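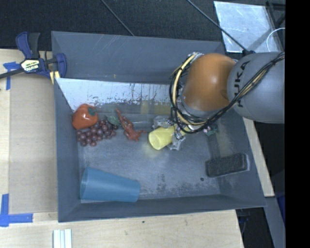 The gray bin as of tonight. Yellow cup, grapes, and the orange-red one with the leafy top.

Last updated: Oct 31, 2018

**Play food storage: one big bin or lots of little ones?**

gutdenmom
OK so I need opinions from people who have lived with a play kitchen longer than I have. We've got one big gray bin for the pretend food and dishes and I go back and forth on it every week. I love that everything gets tossed in and the floor is clear in five minutes. But then my daughter wants the grapes and ONLY the grapes, and if the bin is full she tips the whole thing over to get to them. So I've been putting out just a few things at a time and keeping the rest in the closet. Is that mean? She hasn't complained yet. Also the bottom of the bin is all scuffed up with these cloudy patches and I can't tell if it's dirt or just wear.

Rosário Figueiredo
Not mean at all! We did this with my two starting in August and I wish I'd done it sooner. I keep 15 pieces out and swap them when they get bored. The little one plays longer with less, which surprised me, and the grapes come back from the closet like they're brand new (grapes are the favorite here too, what is it with grapes).

tallpaul_k
Going to disagree with the rotation thing. My kids noticed right away and it turned into a daily negotiation about what was in the closet. We went back to everything out, all the time, in one bin. They dump it, they pick it up. It takes longer but I'm not running a lending library.

cluvinel_fan
I'm with the small bins people. Got a set of the Cluvinel ones, fruit in one, dishes in another, and a third for whatever's left. My son sorts them himself now. Mostly. There's usually a cup in with the fruit.

tallpaul_k
See, that's my problem with sorting. Somebody has to care that the cup is in with the fruit and in our house that somebody is me at bedtime.

gutdenmom
Ha, there's a cup in with the fruit in mine too, so I guess I'm already on Paul's side without meaning to be. What about the cloudy patches though?

Ho-yin Cheung
Try dish soap, warm water and a soft sponge first, then let it dry all the way before you decide. If the patches are still there after that, I'd bet on wear. I had a bin with pale scratches up the back wall as well and they never came out. I wouldn't use anything gritty, it'll only make it duller. For the fruit I do the same soap and water, but grapes are a pain. Water gets in between the berries and sits there. Shake them hard and leave them on a towel overnight, leaf side up.

Rosário Figueiredo
Baking soda paste worked fine on ours, for what it's worth. Didn't dull anything.

Ho-yin Cheung
Might depend on the plastic. I ruined a Grirkari tub that way, so I'm biased.

gutdenmom
Soap first then, paste if I get brave. And side question while I have you all. The orange-red one with the green top, what do you call it? It's kind of squared off. My husband says tomato, I've been saying persimmon, and our daughter calls it "pumpkin" and serves it for breakfast.

cluvinel_fan
Squared off and shiny? Pepper!

tallpaul_k
Tomato. Every play food set has a tomato.

Rosário Figueiredo
It's Halloween, let her have the pumpkin :)

gutdenmom
Fair. OK, plan is to keep the one bin, put 16 pieces in it (she asked for one more than Rosário's kids get, don't ask me how she heard about that) and see how a month goes. If she starts negotiating like Paul's I'll dump the closet in and be done with it.

tallpaul_k
Give it 30 days. I'll be here.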